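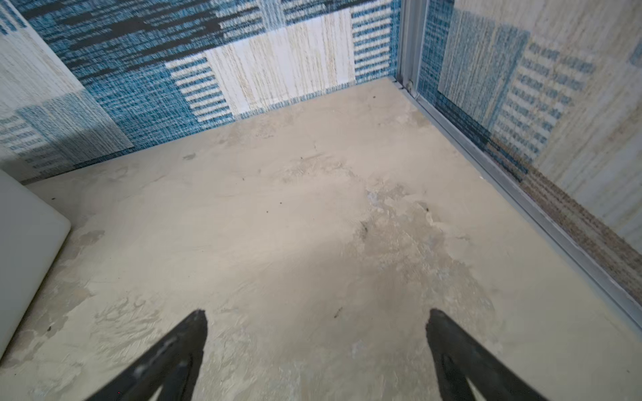 Drellton hall floor to be redone in February

Jan 9, 2020

If you've been to anything at the Drellton hall lately, you'll know the floor I mean. It's beige, it's swirly, and it has that big rough gray patch where the top layer has worn away and the edges have gone flaky. Well, it's finally getting fixed!

Wukham, the flooring outfit from over in Ondidmont, has the job and starts work in February. The hall will be shut for two weeks while they're in there, so if your group has a regular slot, check the notice by the front entrance (or call the office - they're keeping a list of who needs a temporary home).

The price is $1,120, and the money comes out of what was left from last year's bake sales and the plant swap. I was expecting a lot more, to be fair, but the plan is to scrape back whatever is loose, patch the worn part and put a fresh coat over the whole thing. No tile, no carpet. I asked about carpet and got a look.

The color hasn't been settled. There are two samples in the office, a warm sand and a cooler gray, and I'm told 71 people have already put in a vote. Gray is ahead by a little. I went for the sand, mostly so it won't fight with the wall - you know, the bright blue one with all the dark streaks, like a giant piece of weaving. I love that wall and was very happy to hear it's staying just as it is.

Nieminen, the paint store on the corner, is lending dust sheets for the two weeks and has offered to hold on to the stacking chairs as well. Anything left in the closets needs to go home with its owner before work starts. My own casserole dish is in there somewhere, so I'll see you at the closet!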